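Home News What's On Get Involved Contact
Search this site... Go

Sirnside Newsletter, 04/07/2025

The Sulov Room gets its tables back

Those of you who come along to the Tuesday mending circle will know how long we have been muttering about the tables, and I am very happy to tell you that the muttering can stop. Kerubo Mussa and Idrisa Tanui spent two long evenings sanding and oiling the old ones – you would hardly know them, they look so much better – and the raffle in February, which raised £762 (thank you, thank you!), has paid for new chairs as well. 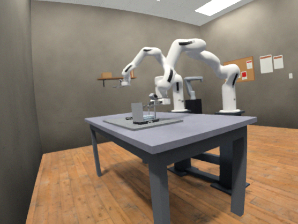
A table on a wooden plank floor.

We will be starting again properly next week, with Lilian Nzioka showing us how to turn a collar, something my grandmother could do in her sleep and I have never once managed. Do bring a shirt you are not too fond of. Tea is 54p a cup, biscuits are free, and if you have any spare buttons, Ultan would love them for the tin.

New faces are very welcome, and so are old ones we haven't seen for a while.

Sign up to get our newsletter by email. Your email address Subscribe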